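4.2 Meal routines and kitchen tasks among participants living alone

Figure 3. Household items on a tabletop.

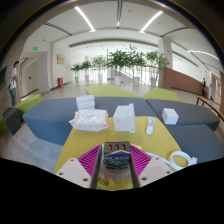

Older adults who live alone often eat less protein than they need, and they tend to move less on days when they skip a cooked meal. The Punham study looked at whether a small change in the daily routine, preparing one hot meal at a set time, could be kept up over several months without outside help. Participants were recruited through two housing associations, Zirbridge and Jemesico, and through the outpatient service at Kongkaew. Each was visited at home by a dietitian at the start of the study and again in May. The first visit dealt mainly with the place where food was prepared and eaten. A surface that holds only a handful of household items, as the yellow tabletop in Figure 3 does, was recorded as "clear enough for use," and the participant was asked to leave it in that state between meals. Where the surface was fully covered, the dietitian and the participant agreed on what could be moved and where it would go.

The meal plan itself was kept simple. Participants received a booklet with recipes that could be made in one pot and that needed no special equipment. They were asked to keep a short diary, noting the time of the meal, what was eaten, and whether they had stood or sat while preparing it. The last item was added after the pilot phase, when several participants reported that standing at the counter was the part they found hardest. Those who preferred to sit were told to do so, and no attempt was made to change this.

Walking was measured with a step counter worn at the waist. The median at the start was 3000 steps per day. At the second visit it was 4000 steps per day among those who had kept the diary on most days, while there was little change in the rest of the group. Part of this difference may reflect the season, and part may reflect the extra trips to buy fresh food, which many participants mentioned in the diary. The study was not designed to separate the two. Saturday was the day with the highest step count in both groups, and it was also the day on which the cooked meal was most often left out - a pattern that several participants explained by visits from family or lunch at a club.

Seven participants stopped keeping the diary before the second visit. Their reasons were mostly practical: a hospital stay, a move to a relative's home, or trouble reading the small print on the form. The form has now been reset in larger type, and the space for comments has been made wider. Data from these participants were kept in the analysis up to the last completed page.

Protein intake was estimated from the diaries with standard food tables. Portion sizes were reported in household measures such as cups and spoons, and these are known to vary from one home to the next. Results for protein should therefore be read with more caution than the step counts. The dietitians checked a sample of entries by telephone and corrected them where the participant could recall the meal in detail. Entries that could not be confirmed in this way were left as written and marked in the data file. Section 4.3 reports the results for grip strength and chair rise, which were tested at both visits.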